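4. What the simulated kitchen can and cannot tell a buyer

4.1 The quotation and the rendering

The Surdale group began from a supplier's quotation, as most buyers of a first arm do. Ocampo quoted for one Zesari arm, a two-finger gripper, the mount, the control box and a year of support, spread over 17 lines. Along with it came access to a set of kitchen scenes in Givley, the simulation package the supplier uses for its demonstrations. The group was encouraged to try its tasks in simulation first and to base its spending plan on the results.

We have doubts about this order of work. A simulated trial costs little and can be repeated on any afternoon, and for that reason it tends to be given more weight than it can bear when the budget is drawn up. In our reading of the project papers, the words "tested in the kitchen" appear in three places where the only kitchen was a rendered one. A reader in a finance office could not be expected to notice.

The tasks on the list were small ones: picking up fruit and other light items, setting things down beside the sink, reaching the coffee machine, opening a cupboard. All of them were tried in the same scene (Figure 3), which the supplier described as typical of a domestic or small staff kitchen.

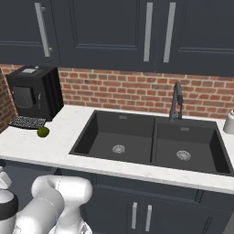

Figure 3. Simulated kitchen used in the planning trials, with the arm at lower left, below the level of the worktop.

Two points about this kitchen matter for a buyer. The first is how tidy it is. A green apple sits by the drip tray of the coffee machine, and there is clear worktop near it. The Surdale staff kitchen has a kettle, a bread bin, a dish rack and whatever was left there at lunch. Each of those has to be moved, avoided or written into the task, and each takes staff time that the quotation leaves out. Bernardo Calado, who ran the trials, put clutter into later versions by hand. He told us he stopped when the job of adding it began to take longer than the trials did.

The second is the height of things. In Figure 3 the forearm lies in front of the lower cabinets, and the coffee machine stands at the far end of the worktop from the white cylindrical container. Whether one arm can serve both ends depends on where its base is fixed, and in a simulator a base can be shifted by typing in a new position. In a real kitchen the same change means a new plate, new holes, and possibly a survey of what is under the floor. The plan allowed for one mounting position. The trials, according to Calado's log, used five.

We see nothing dishonest in this. Still, the freedom to move the base was used throughout the trials and was priced nowhere.

4.2 The gripper as a budget line

Gripper costs are easy to overlook. On the Ocampo quotation the gripper took up a single line, with the finger pads listed as included. There was no line for replacement pads, and none for a second pair of fingers in case the first did not suit the objects. When we asked, the group said that the simulated fingers had coped well enough with the items they had tried, and that spare parts could wait until the second year.

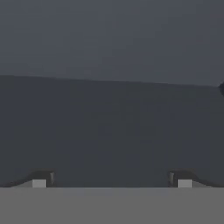

Figure 4. Close view of the simulated gripper, fingers apart, with a light pad at the foot of each finger and nothing held between them.

The pads in Figure 4 are plain light rectangles. How they grip in the simulator is settled by a few values in a settings file, and the group left these as supplied. Constanza Ulloa, who joined the project from the purchasing side, asked where the values had come from. The answer was that they were "sensible defaults". That may be true. We would be slow to plan a year's spending on them, given that real pads pick up grease and washing-up liquid and will be handled by people who are in a hurry.

There is also the question of width. The gap between the fingers sets an upper limit on what can be picked up, and the group's list of objects was drawn up after the gripper had been chosen. A mug went on the list and a mixing bowl did not. We suspect that a list made by the kitchen staff beforehand would have looked different, and might have led to a different gripper, or to the view that no single gripper would do. Tadeo Fuentealba of the Surdale facilities office took the other side when we put this to him. His view was that any list has to begin somewhere, and that starting from what the machine can hold saves a good deal of argument. It probably does. It also means that the success figures in the project papers are partly a record of how the list was written.

4.3 What we would add to the plan

We went through the quotation and the project log together and set down the costs that had been met by staff time or by other budgets. The largest was setting up the scenes: 57 hours, booked to general duties. The second was a cash item of £2706 for a workstation able to run Givley at a usable speed, which had been charged to the computing fund in October and so did not appear in the robot budget at all. We could find no estimate for the mounting work, for a guard or floor marking, or for the time of the person who would have to stand by during the first weeks of use.

None of these is unusual. Buyers of dishwashers face a version of the same thing. The difference is that a dishwasher is bought on the strength of other people's dishwashers, and an arm of this kind is at present bought largely on the strength of renderings and of videos chosen by the seller.

For groups in a similar position we suggest that simulation hours be entered in the plan as a cost, at staff rates, from the first day. The base position should be fixed early, on the advice of whoever would have to drill the holes, and every later trial run from that position only. Pads and fingers should have their own lines, with a price for replacement. We would also ask the supplier for a loan period in the actual room. Ocampo declined this at Surdale on grounds of insurance, then offered it for a fee close to that of the first year's support.

A weaker form of the loan would be for the buyer to send its own crockery to the supplier and watch it being handled over a video link. Bautista Riquelme has arranged this for another site and found it useful, though he notes that the supplier chose which piece to pick up first.

4.4 Limits of this section

We looked at one quotation, one package and one kitchen scene. The group gave us its log freely, but the log was kept for its own purposes and has gaps, most of them in the weeks when the base position was being changed. We did not run trials of our own. We cannot say how well the simulated results would carry over to the real room, and neither, on the evidence we were shown, can the supplier. The decision on purchase had been put back twice when we finished our interviews, and the sum set aside for the arm had not been altered to take in the items above.

Related items
The price of standing by: staff time in first-year robot trials
Reading a supplier's quotation line by line
Shared arms, shared budgets: a small survey

Reader comments (3)

Celeste Montecinos
Saturday, June 24, 2023
Useful, but 4.3 is too kind about the workstation. If it was bought to run the simulator it belongs in the robot budget, whichever fund paid.

gantry_pete
We had the loan argument too. Ours came round once we offered to pay the carriage both ways. Worth asking again near the end of their sales year.

M.
Are the 57 hours for one person or shared? I couldn't tell from the text, and it changes the rate you would apply.

We use cookies to remember your reading settings and to count visits. Accept all | Manage choices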